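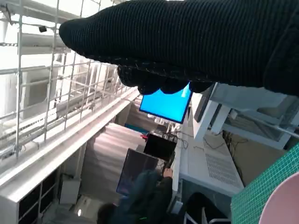 The parking meter would like to know you better

July 22, 2023

I went to Fornton last month to buy a lemon tree and spent the first quarter of the visit in a relationship with a parking machine.

The old meters on the main street took coins. You put in a dollar, turned the knob and went about your business. The new one asked me to choose a language, enter my number plate, confirm my number plate, nominate a zone, and decide whether I was a Guest or a Member. I have been going to Fornton since I was in primary school and had never felt so much like a guest.

Members, I gathered, are people who have downloaded Cenico. Cenico is an app. It wants an email address, a mobile number, a password with a symbol in it and permission to send notifications, and in return it lets you pay the same $2 that the meter used to swallow without comment. It also adds a service fee of 95 cents. I'd have thought the service was the bit I was doing.

The council's newsletter says the change is about convenience, and I'm prepared to believe it's convenient for someone. Emptying coin meters can't be much fun. But there's a habit now of taking a small chore off an organisation's desk and handing it, in pieces, to everybody who walks past, and then asking them to rate the experience out of five. We scan our own groceries. We weigh our own luggage and stick our own tags on it. At the Lemeck clinic I typed my date of birth into a tablet on the counter while the receptionist, who has known me for years, watched me get the month wrong.

I'm not against screens. I bank on one and I've been known to argue with my sister on one. My complaint is with being made a customer of things that used to be furniture. A meter was a post with a slot. A bin was a bin. I don't want an account with either.

The part that grates is how little give there is. The bloke who used to walk the main street with a book of fines would let you run back for change. Cenico gave me until 11.42, and at 11.43 it sent me a cheerful message with a picture of a car on it, followed in August, I expect, by something less cheerful. The going rate is $111. The lemon tree was cheaper, and it came with advice from the man at the nursery, who took cash and didn't ask for my plate.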